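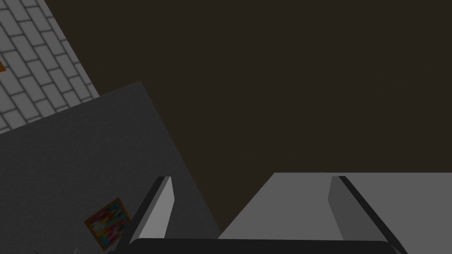

Trason

Mostport Ferry Notices, plain text set

This set holds 269 service notices put out for the Mostport harbor ferry, typed up as plain text with one notice per file. It covers delays, canceled sailings, changed landings and winter timetables. The notices came from paper copies kept at the Fenalau landing, and many had been pinned up in the rain, so expect gaps.

Files

notices/ has the text, one file each
routes.csv lists the 11 landings and the spellings used for them
gaps.txt lists words that could not be read

Fields

Each file starts with a notice number, the month, the landing and the type. The body follows after a blank line. Where the month was missing, the field says "none". Unreadable words are marked with two question marks.

Known problems

18 notices have no number and were given one starting with X. The landing at Lã is spelled three ways in the originals, and the text keeps whatever was printed. Use routes.csv if you need to match them up. February is thin compared with the other winter months. 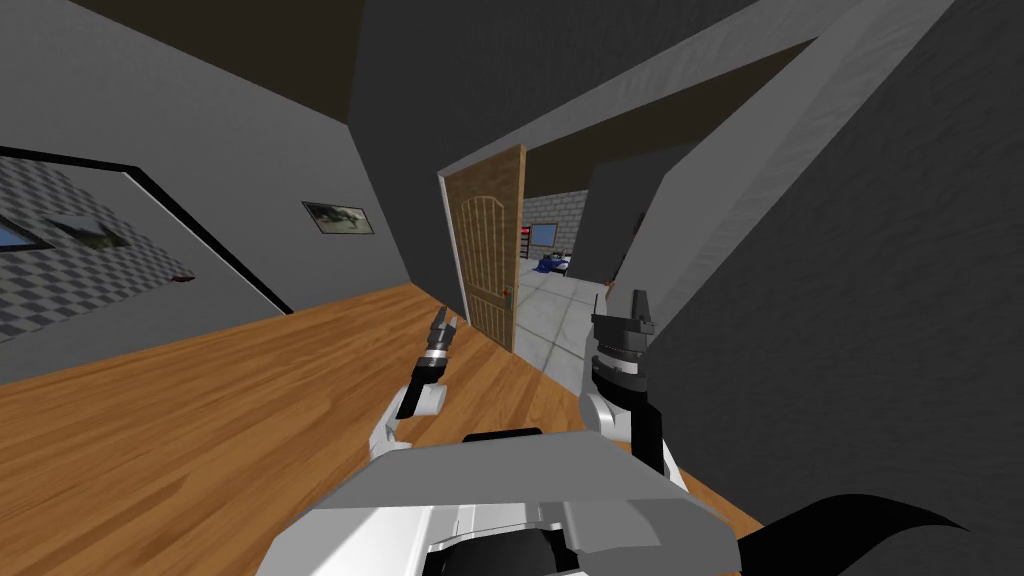 Fenalau asked whether the X numbers could be dropped in version 2, as they get mistaken for real notice numbers when the files are sorted. They stay for now, but the type field will get a flag.

Use

Free to copy and change. Please keep gaps.txt with the notices if you pass them on. Corrections are welcome, with the notice number in the subject line.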